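Pressure Washer Rental: Your Questions, My Answers

Hi, I'm Snædís Toft and I run the rental counter at Bech Tool & Equipment Rental in Sturkley. I get the same handful of pressure washer questions every spring, usually while three people are waiting behind you in line, so I finally sat down and typed them all out with the long answers I never have time for. If yours isn't on the list, call the counter. I like talking about this stuff way more than is normal.

Page last updated 07/02/2019

Do I need to reserve a washer, or can I just show up?

You can just show up, and on a gray morning in the middle of the week you'll probably walk out with one in ten minutes. In April, though, please call first! The first warm weekend of the year everybody in Sturkley looks at their siding at the same time. I can hold a machine for you until 10 in the morning on the day you booked it, and after that it goes to whoever is standing in front of me.

What do I have to bring with me?

A driver's license and a credit card in the same name. We put a hold on the card for the deposit and let it go once the machine comes back and we've looked it over. The hold usually clears in a couple of days, but that part is up to your bank and I can't speed it up (I've tried, they don't take my calls either). If your brother-in-law is picking up for you, he needs to sign with his own license and card.

Gas or electric, which one should I get?

It depends what you're cleaning. The electric ones are great for patio furniture, a grill, a small deck, trash cans, the car if you're careful. They're quiet, they start with a switch, and you can lift one into a hatchback by yourself. The gas ones are for driveways, long fences, two-story siding, and anything that hasn't been washed since you moved in. They're loud and heavy and they get the job done in a fraction of the time.

If you're on the fence, tell me the size of the thing you want clean and I'll tell you what I'd take home. I will happily rent you the cheaper one if that's all you need.

How long should I rent it for?

We do half days, full days and weekends. A half day is four hours from when you leave the lot, and I think people underestimate how much of that gets eaten by driving, unrolling hoses, moving planters and hunting for the right faucet. One normal driveway fits in a half day. A driveway plus a deck is a full day. The whole house, with the fence, and your neighbor wandering over to ask if you'd do his walkway too... take the weekend rate, you'll be much happier.

Will it fit in my car?

Electric, yes, pretty much any car. The gas machines need a pickup, a van or a big SUV with the seats down. They have to ride upright so the fuel and oil stay where they belong, and we won't load one on its side even if you promise to drive slowly. We have ratchet straps you can borrow. Please bring those back too, they vanish like socks.

Do you deliver?

We do, anywhere in Sturkley and out as far as Rorkden. Delivery is 40 dollars and that covers both trips, dropping off and picking up. You do need to be home for the drop-off so the driver can start the machine with you and show you the controls. For the pickup you can leave it by the garage and go to work.

What kind of faucet and hose do I need?

A regular outdoor spigot and a regular garden hose, in decent shape, no longer than it has to be. We supply the high-pressure hose that goes from the machine to the wand, you supply the garden hose that feeds the machine. Check it for kinks and leaks before you come in. A starved pump is an unhappy pump! Turn the faucet on all the way, squeeze the trigger until the spitting stops and you've got a steady stream, and only then start the engine.

If you're on a well, tell me when you book. Some wells can't keep up with the big machines, and I'd put you on a smaller one.

What do the colored tips do?

They change the shape of the spray. Red is a pinpoint stream and I don't send it out with homeowner rentals at all unless you talk me into it, and I'm hard to talk into it. Yellow is narrow and good for stubborn concrete. Green is the one you'll use most. White is wide and gentle, for rinsing, windows frames, cars. Black is the low-pressure one for putting soap on. Start with a wider tip than you think you need, stand back farther than you think you should, and creep in from there.

Can I use one on my wood deck?

You can, and done gently it looks wonderful. Done the way most of us did it the first time, it looks like a cat has been at it. Use the green or the white tip, keep the wand at least a foot off the surface, move along with the boards and never stop in one place while the trigger is pulled. Try it first in a corner that lives under a chair. If the wood is going fuzzy, you're too close. Then let the deck dry for 2 full days before you put any stain on it, longer if the weather's been damp.

What about painted siding?

Vinyl is easy. Painted wood needs more thought, as the washer will happily take loose paint with it, and if your house was built before 1978 that paint could have lead in it. In that case please get it tested before you wash, scrape or sand anything. On any siding, spray straight on or slightly downward. Pointing the wand up drives water behind the panels and you won't know about it until something smells.

Can I put bleach in the tank?

No, please don't. It eats the seals in the pump, and then it's me taking the pump apart and you losing some of your deposit. We sell Hevix house wash at the counter, which is made for these machines, or bring in your own soap and let me read the label before you pour it. It should say it's for pressure washers somewhere on there.

Soap goes on from the bottom up, rinse goes from the top down. I have no idea why that's hard to remember, but I wrote it on the handle of every machine in marker.

Is there an extra attachment I should get?

If you're doing concrete, get the surface cleaner! It's the round thing that looks like a floor polisher and it's an extra 20 dollars a day. You push it along like a mower and it doesn't leave those zebra stripes you get with a wand. I've had people come back in just to tell me about it. For gutters and second stories there's an extension wand, and that one takes two hands and some shoulders, so be realistic.

Please don't use any of these from a ladder. The wand kicks when you squeeze it, and a ladder is the last place you want to be kicked.

What should I wear?

Closed shoes, long pants, safety glasses. Ear protection with the gas machines. I have foam earplugs in a jar by the register, help yourself. And keep kids, dogs and bare feet well out of the way. The stream can cut skin, and an injury from one needs a doctor right away even when it looks tiny. 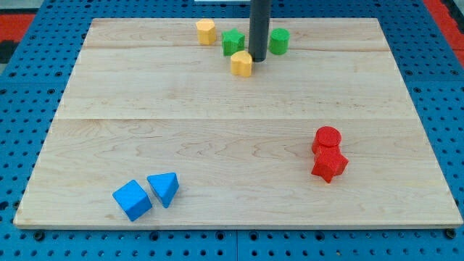 What happens if I bring the washer back late?

You get a 20-minute grace period, no questions asked. After that we bill by the hour until it reaches the full day rate, and then it just becomes another day. If you can see you're going to run over, call me before your time is up. When the machine isn't booked by someone else, I can usually bump you to the next rate, and that almost always works out cheaper than late hours.

Do I have to fill the gas tank before I return it?

It goes out full and we'd like it back full. Regular unleaded, no mixing with oil, these are four-stroke engines. Let the engine cool down completely before you add any. If you don't feel like stopping at the gas station we can fill it here, and we'll add the fuel to your bill at a price that's a bit higher than the pump down the road.

Do I have to clean it?

A quick wipe is plenty. What I really care about is that you run clear water through the soap line for a minute and squeeze the trigger with the engine off to let the pressure out before you unhook anything. Coil the hoses loosely. Mud on the wheels is fine, it's a pressure washer, we know where it's been.

It won't start. What did I do wrong?

Probably nothing terrible! Check that the fuel valve is open, the switch is on, the choke is closed for a cold start, and then squeeze the trigger while you pull the cord. Nine times out of ten it's the trigger, the pressure builds up and makes the cord feel stuck. Still nothing? Call the counter and I'll go through it with you on the phone. If it really is the machine, we swap it and your rental clock starts over.

Can I run it without water for a second, just to test it?

Please, no. Even a short dry run can ruin the pump. Water first, every time.

What if it rains on my day?

Light rain doesn't matter much, you're getting soaked anyway. With an electric machine I'd wait it out. If there's thunder, or it's just miserable, call before your pickup time and I'll move your booking to another day at no charge. Once the machine has left the lot I can't do weather refunds, so have a look at the sky before you drive over.

Can I buy one of your used machines?

Sometimes. We sell off the older ones in the fall, serviced and with fresh oil, and I keep a list of people who want a call. Give me your name and number at the counter and tell me gas or electric.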